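Home News Guidance Training Events Contact

New bench code for small robot arms comes into use at Kolham

February 1, 2024

Anyone who has spent time in a shared robotics workshop will know the feeling of arriving in the morning, finding an arm parked in some odd position halfway across the bench, and having no idea whether the last person finished what they were doing or simply went for their bus. It is a small thing, but small things of that sort have been piling up at Kolham for a good few years now, and we are very pleased to say that from this morning there is a proper written answer to most of them.

The Flilusley Code (it takes its name from the building on the east side of the site where most of the drafting was done, over a great deal of tea) sets out how people should work with light tabletop arms when they are teaching them, testing them or recording what they do. It runs to 27 pages, which sounds like a lot until you see how large the type is, and it replaces the four separate sheets that used to be taped up in different rooms and which, in two places, flatly disagreed with each other about who was allowed to clear a stop.

Lorraine Dunstan has looked after the drafting since the first meeting in August, and she is quick to point out that very little of it was thought up from scratch.

"We already had people doing this well, they just did it well in their own corners," she told us. "Somebody in Erker had a lovely way of handing over a bench at the end of a session, and somebody in Ruawai had never heard of it. Most of my job was walking between the two with a notebook, and I've enjoyed it more than almost anything I've done here."

The notebook was backed up by some reading, too. The drafting group went through 1154 session sheets from the Erker and Ruawai rooms, looking for anything a person had written in the remarks box, and then put the first draft out for comment. They got 516 comments back. A fair number were about the coffee machine, but the rest were thoughtful and often very detailed, and the section on handovers was rewritten from top to bottom as a result.

Much of the code is built around the simplest job there is, picking up coloured blocks and putting one on top of another. Every new starter at Kolham begins with it, and plenty of experienced people go back to it whenever a gripper has been changed, so it made sense to write the rules with that job in mind and let the more complicated work borrow from them.
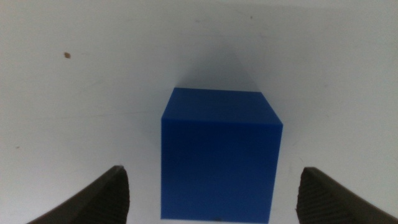 Fingers open, either side of the blue block. 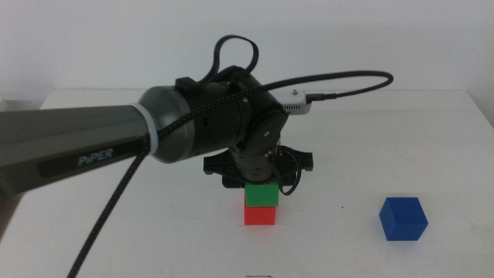
Green on red, and blue over to the right.

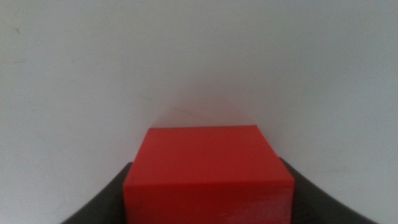
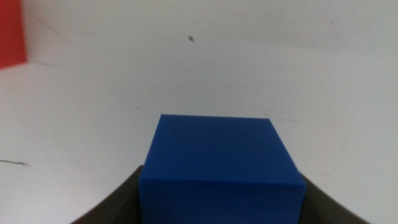 Do I need to sign the new code if I only use the arm once in a while?

Everyone who moves an arm under power signs it, however seldom they do so. Visitors who are only watching don't need to sign, but they should be told where the stop button is and where to stand.

The part most people will notice first is the standing line. Each bench is to have a strip of tape on the floor, 30 centimetres beyond the furthest point the arm can reach, and while the arm is under power only the named operator may cross it. If the operator wants a hand with something, the arm is stopped, the helper comes in, the helper goes out again, and then the arm is started. It does slow things down a touch on a busy afternoon, and Lorraine freely admits she was told so by nearly everybody, but after trying it for a few weeks the Erker room asked to keep it, and that rather settled the matter.

Next comes the rule on reaching in. A block that has been dropped or knocked over stays where it is until the arm has been stopped. This was always the custom, more or less, but it had never been written down, and the old sheets left it to the operator to judge. The new wording leaves no judgement in it at all. The same goes for a block that is being held: you don't tug at it to see how firm the grip is, and you don't hold your palm underneath it just in case.

Speed has been given its own page. The first run of any new routine is to be done at the slowest setting the arm has, from start to finish, with the operator's hand on the stop. If that run goes as expected the speed may be raised one step at a time. Changing the gripper, the fingers or the height of the bench counts as a new routine, and so does moving the arm to a different bench, even if it's the one next door and looks exactly the same.

There is a gentler section, and to our mind a very welcome one, on keeping honest records. When a session is being recorded, failed attempts are to be kept and marked as failed. Several of the comments mentioned how tempting it is to quietly leave out the ones where the block slid away, and how much trouble this had caused later on for whoever came to use the recordings. Session sheets now have a box for it, with enough room to write a full sentence, and a second box for the name of the person who set up the bench if that was somebody other than the operator.

And then there is the handover, which brings us back to that oddly parked arm. At the end of a session the gripper is emptied, the arm is sent to its rest position and powered down, and a card is left on the bench saying what was being done and whether it was finished. The cards are yellow and there is a stack of them by each door. Please take one from the top, as the ones at the bottom were printed with the old room numbers and haven't been sorted out yet.

Printed copies are in the Erker and Ruawai rooms now, and there are spares at the Flilusley front desk for anyone who would like to read it at home. People who signed one of the old sheets will need to sign again, but there is no test and it only takes a minute. If something in the code doesn't suit the way your bench is laid out, Lorraine would much prefer to hear it from you early, and she is happy to come and have a look at it with you. The first round of changes will be gathered up in August.

Recent items
Ruawai room: new opening hours
How to book a bench at Erker
Lost property at the Flilusley front desk
Spare gripper fingers: what we hold and how to ask
Notes from the session sheet workshop

Contact the Kolham news desk | Copyright Kolham | Back to top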